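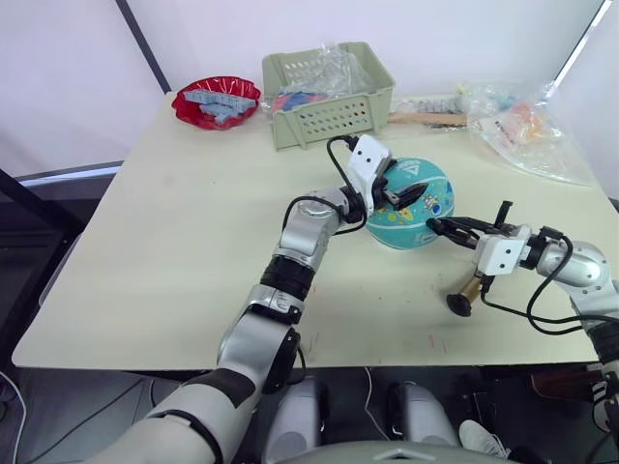

我对高街服装店的感情,得从宽脚鞋说起。我脚宽,十几岁时在Saltley的小店里能试一下午,最后常常只带走一双袜子,所以这一节写“合脚与回头客”,我多少有点偏心,先跟读者交个底。访谈时我请大家聊颜色,好几位一开口就是青绿色,就是桌上那只球的那种青绿,说当年的毕业舞会裙子全是这个色,现在衣柜里还挂着呢!我自己也有一条,拉链早坏了,舍不得扔。

访谈一共14场,8场在Saltley,其余在Dulstead,都是11月做完的。另外我还翻了Imar女装店的906条顾客留言(翻到眼花),大家最爱抱怨的是尺码:同一个号,裤子能穿,衬衫扣不上。可抱怨归抱怨,写留言的人下一季多半又去了。

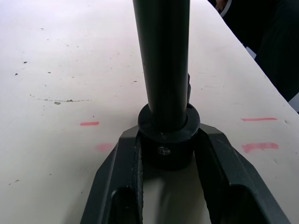
4.2 为什么还会回去

我原以为是价钱,毕竟学生时代谁不是攒着零花钱买T恤。聊下来,价钱当然要紧,但受访者讲得最起劲的是试衣间:跟谁一起去的、谁在帘子外面催、谁说了句“转一圈看看”。有7位受访者连店里当时放什么歌都记得,我听着听着也跟着哼起来了。 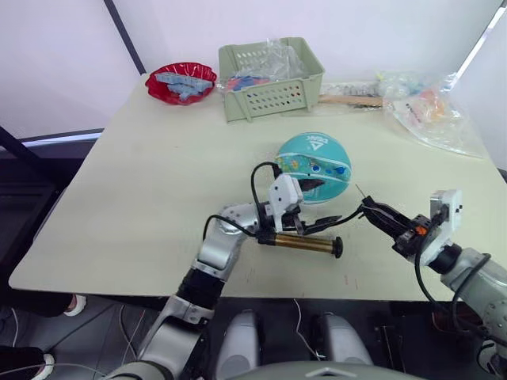 图3 浅色的桌子

至于上班以后,情形有些变化。逛的时间少了,大家更看重“不用试也知道能穿”,Melnychuk牌的宽脚平底鞋就被反复提起,有人一口气买同款两双,一双放办公室。我把这类说法归到“省心”一类,和前面讲的“怀旧”分开编码,不过两类常常出现在同一段话里,分起来挺费劲,拿不准的我就两边都记上了,编码表见附录。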